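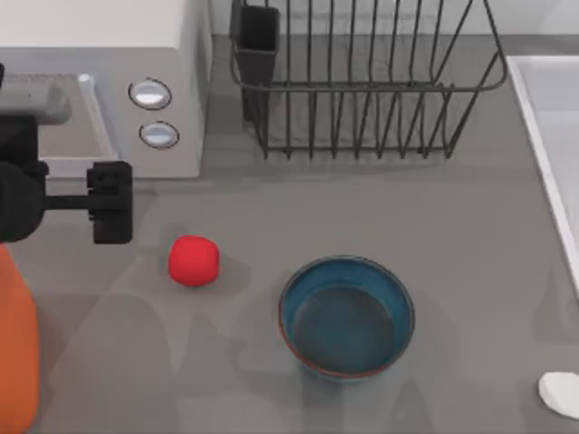

Old Goals, New Tables: Putting Together the Scoring Records of the Brodbridge Ice Hockey Club

Project report by Yuzuki Matsuda and Floarea Enache
Supervisor: Toshiko Higuchi
Handed in 2018-03-08

1. How we came to the subject

Both of us grew up going to games at the Brodbridge rink, Floarea with her grandfather and Yuzuki with whichever cousin could be talked into it, and we had both heard the same argument in the stand more times than we could say. Who scored the most goals for the club? The older supporters will tell you it was Shinji Amano, and they will tell you with great feeling. The younger ones say Chiyo Hirose, who played on the left wing for the mixed side and then for the women's side when it was set up. The club's own website gives no answer at all, only a page saying that records are "coming soon" (it has said so for as long as we have been reading it!).

When Ms Higuchi asked us to choose a project that used real sources and a bit of arithmetic, we went straight to this one. We wanted to make a proper list of scorers from the club's surviving match sheets, and to see how far such a list could be trusted.

2. What we had to work with

The club keeps its match sheets in a cupboard behind the skate hire desk, in folders that were once in order. We were very kindly given the key and a heater. There are also the bound programmes, which give last week's result and usually the scorers, and the sports pages of the local paper, which the library has on film.

A match sheet should show the date, the opponents, both line-ups, each goal with its time, up to two assists, and the penalties. Plenty of them show much less. In the early seasons the assists were often left blank, and for away games at Gurkley the sheet was filled in by the home club, whose scorer had his own way of spelling everybody. We found Amano written as Amanno, Armano and, once, Romano. We left Romano out of the list at first and put him back in when the programme for the following home game thanked Shinji for his two goals.

3. How we did it

We typed every goal into one long table, a line for each goal. Yuzuki read the sheets aloud and Floarea typed, and after an hour we swapped over, which helped a great deal with the boredom and also with the cold. When the season was finished we checked it against the programmes. If the two disagreed we looked at the newspaper, and if the newspaper gave a third answer, as it did for the whole of one cup weekend at Clustow, we went with the sheet and made a note.

We decided early on to keep league and cup goals together but to leave out friendlies. This was the hardest choice in the project and we went back and forth over it. Amano played in a lot of friendlies, especially the summer tour in July, and his supporters would certainly want them in. In the end we felt that a game in which the sides swap goalkeepers at half-way is a different sort of game.

4. What we found

The finished table has 3,702 goals in it. Of these, 2,867 have at least one assist written down, and the rest have none. Some of those will have been solo efforts, but we are sure that many were simply never recorded, so we would ask readers to treat our list of assists with some care.

As for the great argument – we are sorry to say that it will carry on. Amano's best season for the club brought him 70 goals. Hirose's best season, many years later and in a different league, also brought her 70. We checked both totals twice over, and then Ms Higuchi checked them, and they stayed the same. Over their whole careers Amano comes out ahead, but he played more seasons, and Hirose's goals per game are better. Each of them has a fair claim and we have printed both tables in the appendix.

A smaller thing that pleased us very much was how many goals came from defenders in the seasons when Amegashie coached the side. He liked his defenders to join the attack, everyone remembers that, and it was lovely to see the memory turn up in the figures.

5. What we would do differently

We would agree on spellings before starting. We lost most of a week to joining up players who had been entered under two names. We would also have liked to include the goalkeepers, whose work hardly appears in our project at all, since shots were written down only in the later seasons and even then mostly for the home side.

6. Thanks

Thank you to the club for the key, to the library for its patience with us and the film reader, and to Floarea's grandfather, who has read the whole table and still says it was Amano.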